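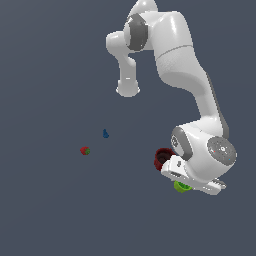 Last changed in January, 4:40 p.m.

Home Boards Simulation Hardware Tags Unsolved Log in

Fluvside Help > Simulation > Teleoperation

Gripper hides the object when I record demos in sim

I'm recording demonstrations in Sorovard by driving the arm with a hand controller. The task is to pick up the green fruit next to the red cup. The strawberry and the dark blue thing are only there as distractors and I leave them alone.

From the overhead view I do fine until the last part of the reach. Then the hand covers most of the fruit and I'm steering by the bit of green that sticks out under it. I also end up right against the cup. Out of 40 tries I kept fewer than half. In the rest I bumped the cup or closed the fingers on nothing.

Should I move the camera, move the cup, or just keep practicing? I'd like to keep the overhead view for training if I can. Version is the one that came out in January.

cowbell_ridge

Add a second view for yourself and leave the overhead one alone. What you look at while driving and what gets saved don't have to be the same. In Sorovard go to View, New Viewport, and put it low, looking along the table at the fruit from the side the fingers come in on. Leave "record" unchecked for that viewport.

Be careful, though. If the policy only gets the overhead view, it has to do the last part of the reach without seeing much of the fruit. Mine learned it, but I had 1,678 demos by then, and it still missed when the fruit was close to the cup. When I recorded a wrist camera as well, 300 demos did better than the whole first set. So if your real setup will have a wrist camera, record one now. You can't get it back later unless you saved full states and can re-render.

For the driving:

Turn the wrist before you go down. If you turn it low, the hand swings and hits the cup.
Stop above the fruit, then lower straight.
Set the controller scale to half for the descent. I have this on the left trigger.

Don't throw out the cup bumps yet. If you recovered and finished the pick, some of those are worth keeping. I drop the ones where the cup falls over.

pl_tanner

just move the cup. i did 2,000 with everything spread out and it was fine

oxbow9

Spreading everything out works if it will be spread out when you run it. If the start positions are random you'll get cups next to fruit sooner or later and the policy won't have seen it. I'd record the easy layouts first until your hands know the controller, then go back to the close ones.

Also check whether you have Jeso smoothing turned on. It adds a delay between your hand and the arm, and with the default setting I overshot on every descent. It's under Input, Filters. I turned it off for recording and smoothed the paths afterward.

cowbell_ridge

Smoothing was on. I turned it off and added the low view, and the descent is a lot easier. Still deciding on the wrist camera.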